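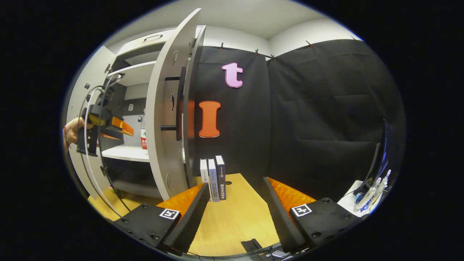
Three books standing on a wooden tabletop.

I own up to 221 books, and I think most of them should be somewhere other than on a shelf. A full bookcase is good storage and poor company. You stop seeing the spines after a month. The three on the table get read.

My rule since April has been simple. A few books stand upright on the table, spines out, and the rest wait. When one is finished it goes back and another takes its place. I got through 16 this way, which beats the two years before it.

People in Boltcombe tell me a table is for eating and for mail. Fine, but mail can go in a drawer. Others say books need a bookend or they fall over. Three of a decent thickness, pushed together, will stand up by themselves. A row of thin paperbacks won't, and I lay those flat.

The Maditz shelving I bought has room for plenty more. I don't plan to fill it. A long novel of 1071 pages has been on the bottom shelf for years, and it is going on the table next.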